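Rekent washroom set - README

Vanity and basin clips, first release. Maintained by Si-woo Um.
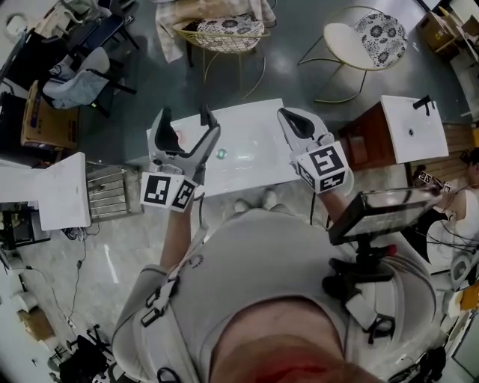
What's in it
288 clips of people working at bathroom washbasins. Wiping tops, moving small things off the surface, putting them back. Two basin units: one white cabinet with a glossy white top, one white basin on a reddish-brown wooden cabinet. Black faucets on both.

Files
clips/ - one folder per clip
labels.csv - 3154 rows, one per action
objects.txt - names used in the labels, lower case only

Labels
Start and end in seconds. "wipe" covers cloth and sponge, we didnt split them. "basin" means the bowl plus the flat top around it. Faucet is "faucet" everywhere - if you find a "tap" left over, its a miss, send the row number.

Known problems
- Clips over 900 frames are cut in two, suffix _a and _b
- Small round items are all labeled "round_small", soap included
- Haverford subset has no end times yet

Changes
7th October - fixed seperate ids for the two cabinets, reran labels.csv
May - first upload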